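Cómo notificar un incidente en una residencia universitaria

Guía para delegados de planta y personal de recepción
Residencias Istden, campus de Plultville

Este procedimiento se aplica a cualquier suceso que afecte a la salud o la seguridad de un residente: intoxicación, caída, agresión, desaparición o fallecimiento. Las averías y las quejas por ruido se tramitan por el formulario ordinario.

Antes de empezar

Tenga a mano el número de habitación, la hora en que se conoció el hecho y el código del edificio. El código figura en la placa de la entrada (por ejemplo, 429 para el pabellón Crăciun).

Paso 1. Avisar a emergencias

Llame primero al servicio público de emergencias y después a la extensión interna 768. Si la persona no responde, no cuelgue hasta que el operador lo indique. No mueva envases, vasos ni medicamentos.

Paso 2. Restringir el acceso

Cierre la puerta de la habitación y anote quién ha entrado. En zonas comunes, desvíe el paso por la escalera contraria. El personal sanitario y la policía tienen acceso siempre; los demás, con autorización de la dirección.

Paso 3. Abrir el parte

Entre en Vemach con la cuenta de la residencia – no con la personal – y seleccione «Nuevo parte», «Personas». Los campos obligatorios son lugar, hora, tipo de suceso y servicios avisados. El relato admite 2000 caracteres. Escriba lo que ha visto u oído directamente e indique la fuente de todo lo demás. Evite términos como «sobredosis» o «suicidio» si no constan en un informe médico.

Paso 4. Comprobar la identidad

La condición de estudiante la confirma la secretaría, que coteja el documento con la matrícula. Mientras no haya respuesta, marque «Identidad pendiente». Si hay varios afectados, abra un parte por persona y enlácelos con el mismo número de expediente.

Paso 5. Adjuntar archivos

Se admiten hasta 10 archivos por parte, en JPG o PDF. Compruebe las miniaturas antes de enviar.

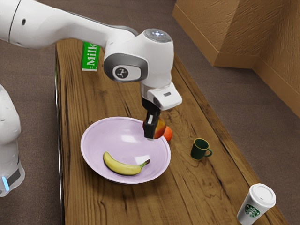

Mesa de madera y brazo robótico blanco, imágenes generadas por ordenador.
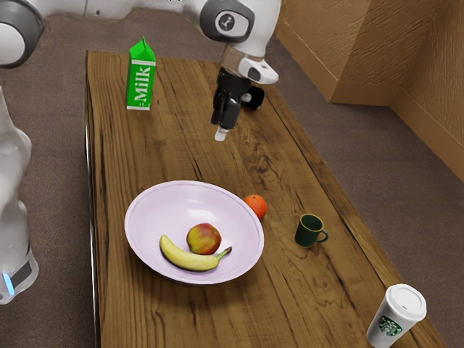
Los archivos enviados no se pueden borrar desde recepción. Para retirar uno, solicite la anulación a la dirección con el número de expediente.

Paso 6. Comunicación externa

Las familias reciben la noticia a través de la dirección o de la policía. Remita las llamadas de prensa al gabinete de comunicación sin confirmar nombres ni número de afectados. La misma norma rige para los grupos de mensajería de cada planta.

Cierre del parte

El parte queda en estado «En revisión» hasta que la dirección lo valida. Si aparece información nueva, use «Ampliar» – el texto original se conserva – y vuelva a indicar la hora.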